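October diary: glasses, grippers and sore thumbs

Up too early, toast in the car, and then a whole day of setting and clearing a table for one! I've been at this long enough now that I do it in my head while brushing my teeth. Glass, glass, bowl, chopsticks.

The job at Rirent this month is place settings. You sit down, pick up the two grippers and do the task by hand, at a speed the robot could copy, and everything you do gets saved as one run. Then you put it all back and go again. The full set is supposed to be 3,000 runs across all of us, which sounded silly when I started and sounds sillier now.

My corner has the square table, the striped mat and the curtains pulled all round (I keep forgetting what the weather is doing).
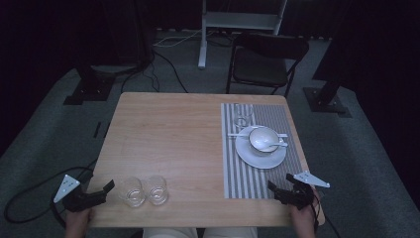 Morning

Slow start. The first runs of the day are always the clumsy ones, and I had 3 thrown out before my coffee was even cold. One because I hurried, one because I let go too high, and one because I sneezed. Pattinasarany, the program that checks the runs, does not care about sneezes.

What I'm still learning is to open the fingers wide well before I get to anything. My instinct is to come in half closed, the way you would with kitchen tongs, and then there's no room for the tumbler and I end up nudging it along like a hockey puck. Wide open, slow down, then close.

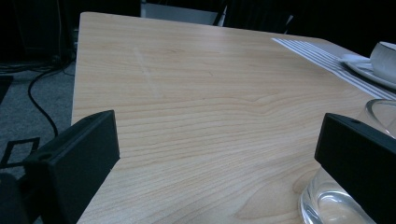 Once I got that into my wrists the next hour went much better, and I did 18 good ones without a break. I was so pleased that I told my sister about it over lunch and she said "eighteen what?" and I couldn't make it sound like anything. Lunch was leftover noodles from the Gindel place, a bit sad cold, but I ate every bit.

The glasses are my least favorite, I'll say that. They're clear and thick at the bottom, and I'm always judging where the side is by the shine on it. I like them lined up in a slanting row beside the mat so I can get to the near one without knocking its neighbor. 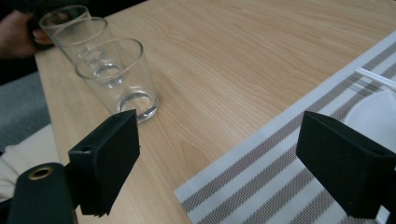 Intan Wijaya

That's me practicing writing my name nicely, by the way, for the new label on my locker. Still wobbly! My right thumb is stiff and I blame the grippers entirely.

In the afternoon I slowed right down and tried to do every reach the same way, elbows in, no fidgeting. The lead from the Sellham office wants variety between people but not so much within one person, or maybe it was the other way round, I should check before I do another pile of them. I did like how tidy it all looked with the bowl on its plate and the chopsticks up by it. I'd eat there. 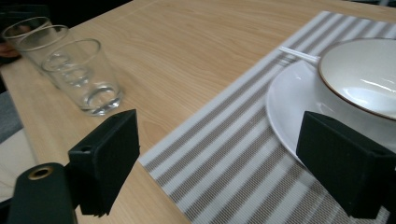 Evening

Home, feet up, thumb in a bag of frozen peas. I laid the table for supper and caught myself lowering my own glass at robot speed, and my sister laughed so hard she had to sit down.

Tomorrow: bring hand cream, ask about the variety thing, and 15 minutes of stretching before I start (I say that every night). Also buy peas.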